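Course Notes > Packaging and Everyday Design > Week 5

Pouches, caps and the trouble with pouring

Okay, so picking up where we ran out of time. I wanted to get to closures, because that's where most of your Hireck write-ups went a bit thin (lovely drawings though!).

A flexible pack has no shape of its own until you fill it. That means the cap ends up doing a lot of work — it's the one hard part your fingers can find. When you sketch yours, draw the hand first and the pack second. I know it feels backward. Do it anyway.

Remember the Prallumby soup carton from March? Great panel, easy to read, and 59 of the 70 people in the class trial still opened it at the wrong corner. Read that case again before the quiz, plus the 2 pages on tear notches.

For next week, bring one pack from your kitchen that annoys you and write half a page on why. A spout pouch with a screw cap is fine, so is a jar.
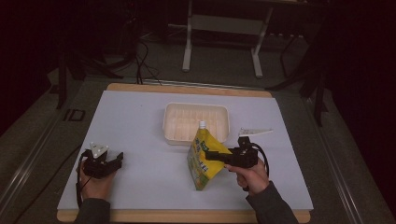 Bethel Alemneh: I'd add resealing to the half page, since mine opens fine and then never closes properly again.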